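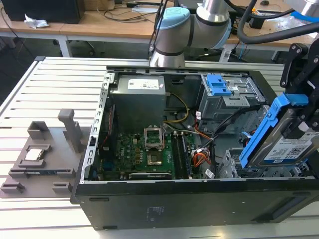

The Drawer of Things That Still Work

23 August 2018

We are moving to Clonuvholm in November, and I have started packing early, by which I mean I have opened one drawer and sat down on the floor next to it.

The drawer is the one under the phone. We have not had a phone there for years, but it's still called the drawer under the phone. It contains keys to locks I no longer own, a tape measure that only goes one way, the manual for a blender, the manual for the blender that replaced that blender, and a sock. I put the sock in the keep pile while I thought about it.

My problem is that I was raised to believe you can't throw out anything that still works. My mother washed freezer bags and hung them on the line like small ghosts. Broken things were allowed to leave the house, but only after my father had taken them apart and kept the screws. I have the screws now. They're in a coffee can, and the coffee can has its own shelf.

Jiahui, who I married in spite of all this, grew up in a home where things were thrown away the day they became annoying. She once gave away a perfectly good armchair while I was at the dentist. We have talked about the armchair. We will likely talk about it again.

The quote

Peva, the movers, sent someone to look at our stuff and work out a price. He walked through the apartment with a clipboard and said very little, and then he got to the back closet and said "Huh." The quote came in at $762 more than the one we'd been given over the phone, when I had described us as "not really having much."

That was the first nudge. The second was Statero, the storage place, where I went to ask about a small unit. The woman at the desk asked what I'd be storing and I heard myself say "mostly boxes." She asked what was in the boxes. I said I would have to call her back, and I have been too embarrassed to do it.

So now there are rules. Jiahui wrote them and stuck them to the fridge. The main one says that if I can't say what something is for in one sentence, without using the word "someday," it goes. I tried "eventually" and was overruled.

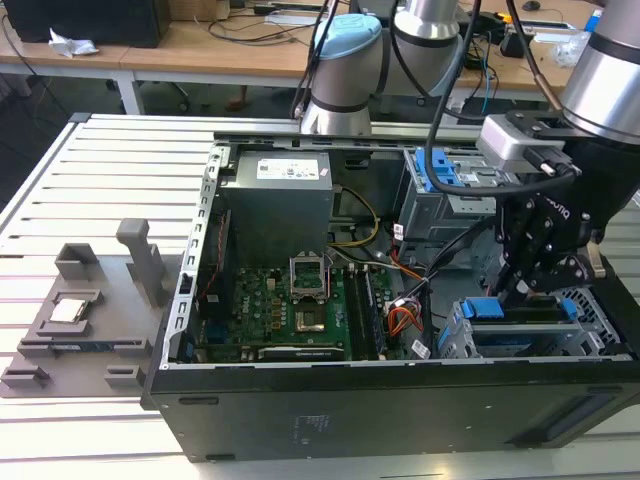
A computer tower with its side off.

Giving it away is harder than it looks

I assumed that people would want my things. I put a free bread machine in the hallway with a polite note, and by the next morning somebody had taken the note.

Máté from upstairs agreed to have the fondue set, on the condition that I also take back the skis he borrowed in a winter neither of us can place. That put me down one fondue set and up one pair of skis, and I had forgotten the skis were mine. The secondhand shop took 13 books out of 100 and gave me a look over the rest. I carried the others home again in two trips, past the same man at the bus stop both times.

What did go quickly was the stuff I would have fought for. A lamp I'd had since college went in five minutes. I watched a stranger tuck it under his arm and walk down the street with it, shade and all, and I had to go and stand in the kitchen for a bit.

Where we are now

The drawer is empty. It took most of a weekend and there are, by my wife's estimate, a great many more drawers. The blender manuals are gone, along with all the keys except a little brass one that I'm fairly sure opens something.

The coffee can is under negotiation. Jiahui says they sell screws in Clonuvholm, and I've looked it up and she's right, there's a hardware store two streets from the new place. I've told her I will think about it. For now the can is in a box marked KITCHEN, under the colander, with the sock.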